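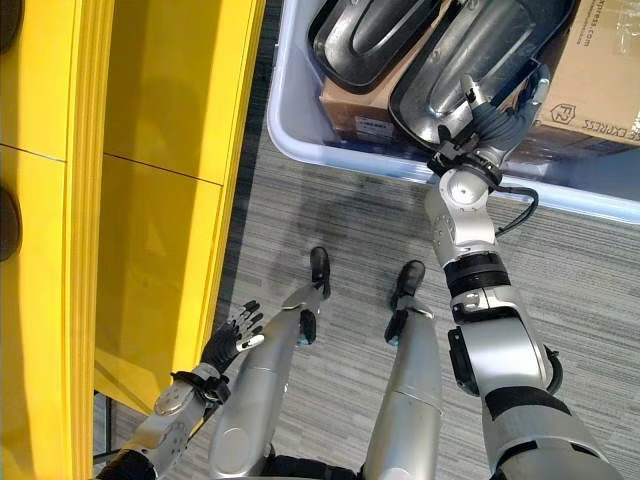 # About us

Hello! I'm Svyatoslav Karpenko, and Fluma is my workshop. We look after humanoid robots: setting them up when they're new, keeping their joints happy, and mending them when something starts to grind. It began as a bench in my flat in January, with one second-hand robot and far too many screwdrivers, and it has grown into a proper little business with a carpet, cupboards and a kettle (the kettle came first).

Most people find us through the robot we use ourselves, which we call Erby. Erby has two arms, two legs and silver casing that shows every fingerprint, and it spends its days handling the same bits and bobs we do, so it gets the same wear as our customers' machines. Plastic shells are a favourite job. They're shiny and curved with a rounded edge, and getting fingers to hook over that edge with the thumb pressed on the inside is a lovely test of whether a hand has been set up well. If one finger lags behind, you'll see it straight away!

## How we look after a robot

Every robot on our books gets a full going-over after 400 hours of work. We start at the hands and work back towards the shoulders. Each finger is opened, closed and held, and we write down any that feel slack. Then it's the wrist, where the cable gets a good look along its whole length. Cables are my pet subject, I'm afraid. Too tight and they tug when the arm reaches out, too long and they catch on the rim of whatever the robot is reaching into, and I've spent more evenings than I'd like moving a clip by the width of a thumbnail.

After that come the casing screws. There are 42 on our own checklist and we do them by hand, in the same order every time, with a dab of paint on each one so we can spot any that have crept round. Legs and ankles are last. We stand the robot on carpet as well as on hard floor, as the feet behave differently on each and most of our customers have both.

The longest job in the book so far is number 481, a left elbow that clicked only when the arm was half raised. It took 13 days and three wrong guesses. The culprit was a washer.

## Who we work with

We do regular visits for Drevby, who pack spare parts, and for Harasym, a small training centre with two robots and a lot of keen students. Both began with a single repair and stayed on for the servicing, and Harasym now sends us a student each term to learn the finger checks.

If your robot has picked up a wobble, ring us before you take the covers off. Tell me what it was doing, which side the trouble is on and what it sounds like (impressions are welcome, I do them too). We answer the phone from 8.30, and you're very welcome to drop in and meet Erby while you're at it.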